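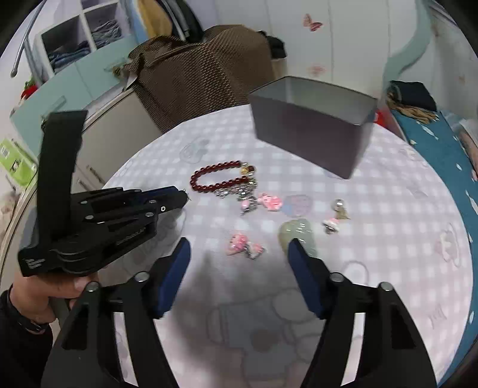
Dear friends at the Carroll fund, I owe you a report on how your grant has been used since December, and I am glad to say there is a good deal to tell. The work of the Small Things Table, as we have come to call it, is sorting and rehousing the little pieces of jewelry, key charms and keepsakes that come to us mixed up with household donations, and getting them back out to people who will wear them and enjoy them. Most of it goes on at a round table with a gingham cloth on it, and a typical batch is a mixed one: a bracelet of dark red beads with silver charms, a pale green teardrop pendant, a couple of pink charms, a keyring with a little tag still on it, and an open tin waiting alongside. Multiply that by a winter and a spring and you will have a fair picture of what we have been up to.

You may remember from our application that before your support came through, all of this went into two big tubs in the back hall at Brorkstead and stayed there. People would dig through the tubs now and then and come up with one earring, or a knot of five chains that nobody had the patience to pick apart. We knew there were nice things in there. We did not have the tins, the trays, the tags or the hours to do anything about it, and I will admit I was a little embarrassed every time a donor asked what had become of Grandmother's bracelet.

What we have done so far

Since the start of the grant we have sorted 1,342 pieces. That figure covers everything that crossed the table, from bead bracelets down to single charms, and it includes the things we could not save. The bulk of it came out of the two old tubs, which I am delighted to report are now empty and have gone back to holding extension cords. The rest arrived in new donations over the spring.

Out of that total, 139 pieces needed some kind of repair before they could go anywhere. Restringing was the most common job by a long way, followed by jump rings that had opened up and clasps that would no longer close. Beads are slow work. If the old elastic has gone, every bead has to come off, be washed, and go back on in the right order, and when there is a cluster or a spacer at one end you want to be sure you put it where the maker had it. Khang Hầu has taken charge of this side of things and has a wonderful steady hand, as well as a habit of drawing each bracelet on a slip of paper before cutting it apart. We have kept those slips. They have settled more than one argument.

Key charms turned out to be a bigger share of the work than we had planned for. In the application I wrote mostly about necklaces and bracelets, and I had hardly thought about keyrings at all. But younger visitors go straight for them, and pink ones in particular do not last out the afternoon. We have started keeping them in a tin of their own, and we leave any small tag on the ring unless it carries someone's name or a phone number. Where there is a name, we try to call.

Stone pendants get a little extra time. None of us is a jeweler, so we do not guess at what a stone is. The card says the color and the shape — "green, teardrop" — and leaves it at that. A few people have asked us to say jade or quartz, and I have said no each time, as politely as I could manage.

How the money was spent

The largest purchase was storage. We bought hinged metal tins through Pikent, along with shallow trays and a roll of soft liner, and we are very happy with them. The tins stack, they shut properly, and they do not catch on chains the way the old cardboard boxes did. The second largest was repair supplies: elastic cord in several weights, jump rings in silver and gold tones, crimp beads, two good pairs of pliers and a bright lamp. After that came tags and cards, and bus fare for the helpers who come in from the Kusa side of town.

We have spent a little less than planned on printing and a little more on cord. I had budgeted for labels from a shop, and then one of the helpers offered to write them by hand, and her lettering is so pretty that I could not see paying for anything else. With your permission I would like to move what is left on that line over to repair supplies. The amounts are in the sheet that goes with this letter.

What has been harder

Matching is the part that has gone slower than I promised. We still have a tray of single earrings and loose charms that surely belong to something, and every so often we find a partner, but I no longer think we will empty that tray by the end of the grant. I would suggest we set it aside for the craft afternoons, where a lone charm is no trouble at all.

The other difficulty is the cloth, which sounds silly. We like the gingham, and it stops beads from rolling, but very small pale pieces do get lost against a printed pattern. We have begun laying a plain dark napkin on top for the fiddly jobs.

What comes next

We have 13 sorting sessions left under the present grant. I would like to use most of them for new donations and for finishing the repairs, and keep the last few for teaching restringing to anyone who cares to learn. Several people have asked already, and Khang is willing, so long as the groups are kept small enough for everybody to get near the lamp.

If any of you would care to come and sit with us for an hour, please do. There is always a chair and usually a cake, and you would be put to work on a knotted chain before your coat was off. Thank you, as ever, for your patience with my long letters and for your faith in such small things.

With warm regards from all of us at Brorkstead
2018-05-13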